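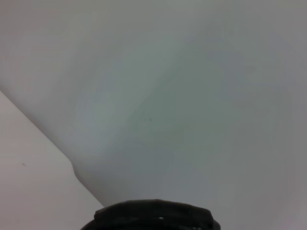

Tostedell Workshop Members Open Plans for Gosero Robot Arm

TOSTEDELL, January: Members of the Tostedell shared workshop have released the build files for Gosero, a tabletop robot arm with a small camera mounted at the wrist. The files are free to download and cover the arm, the gripper and the control software.

Lamai Thongsuk and Samran Saithong built the first arm over 31 evenings. Parts cost $800, and the motors took up most of that.

"We wanted an arm you could fix on a kitchen table," said Thongsuk. "Every joint comes apart with one hex key."

A second version is under way with a target price of $600. Hajar Filali is rewriting the setup guide for it.

The workshop is open to visitors every Tuesday at 7 p.m. Questions about the build can be sent to Bianca Onu at the front desk.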